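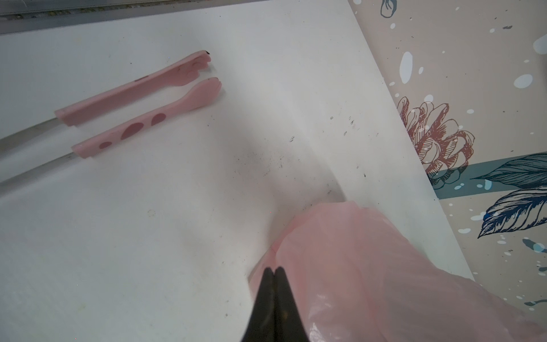

# Skedau at the table

Welcome to the Skedau gallery page! Skedau is the software we run on the arm in the Landby workshop, and it covers everything between the wrist camera and the motor commands: finding things on a table, deciding where two fingers might get hold of them, planning the move, and then keeping an eye on the whole business while it happens. We've been at it long enough to have opinions, and most of them are about thin plastic.

The captions on this page have a way of growing, so get yourself a coffee. If you only came for the install instructions, they're in the main readme, along with the calibration routine and a rather long apology for the calibration routine.

## Pink bag, pink tongs

*Wrist view, with both fingertips at the left edge of a crumpled bag.*

Two pink things on one white table make a lovely little problem for the segmenter. The bag is see-through enough that the tabletop shows faintly under it, and it throws back bits of light wherever the film wrinkles. Our older mask model was happy to call each bright crease a separate object, and once it had done that, the grasp proposer would very politely offer us a grasp on a reflection. The current version groups creases first and asks about color afterward, and it is much better company.

The tongs up in the corner belong to a different kind of trouble. They have long, flat arms with darker oval marks along them, one arm ending in a notched fork shape and the other in something closer to a spoon, and the gray metal rods run on out of view. Skedau keeps a "partly seen" flag for anything that touches the border of the wrist image, and the planner won't propose a grasp on a flagged object until it has had a second look from somewhere else. We added that rule after a week of very confident grasps on the wrong ends of things.

And then there are the specks. The table has dark flecks and gray scuffs all over the middle, and we've left them in the training set on purpose (a spotless table makes for a spoiled detector, in our experience). Anything smaller than the speck threshold gets folded into the background. You can change it with `min_region_px`, though please be gentle: set it too high and you lose the corners of a bag, which are often the nicest places to grab one.

The flowered panel to the right, with its teal band and navy leaves, gets handled by the table-edge fit. Skedau finds the border of the work surface and throws away every proposal beyond it. Without the edge fit, those leaves with their fine hatching score wonderfully well as graspable objects, and we all enjoyed the debug overlay for an afternoon before somebody fixed it.

## What is running behind a view like this one

The perception loop runs at 20 Hz, and a full replan takes around 100 milliseconds on the workshop machine, so the planner is always working from a picture that's a couple of ticks old. For cups and blocks you'd never notice. For film you do, so the final approach hands over to Quintero, our small local controller, which takes its cues from fingertip position and motor current and leaves the camera out of it for the last little stretch.

Quintero has 13 tunable values, and I'd love to tell you they are all well named. The two worth knowing are `close_rate` and `settle_ticks`. Slow the first one down for anything floppy, and give the second a bit more than feels reasonable. The fingers on our arm have narrow tapered tips, which suits a fold of plastic nicely if you come at it along the crease, and the `prefer_crease` option nudges the planner in that direction.

Everything gets written out by Paltov, the recorder and replay tool. It stores the wrist images next to the masks, the proposals with their scores, and whatever the controller was asked to do, all on one clock, so you can scrub back and find out what the software believed at any given moment. We have 2162 recordings in the Landby collection so far, and I still find myself opening old ones over lunch just to see how the new masks would have handled them!

## Borrowing things

You're very welcome to use the picture on this page in talks or class notes; a mention of Skedau is plenty. Paltov opens on its own without an arm attached, and the replay window has a toggle for showing rejected proposals, tucked away under View. Do turn it on. The list of things Skedau decided against picking up is usually longer than the other one, and a good bit more entertaining to read through.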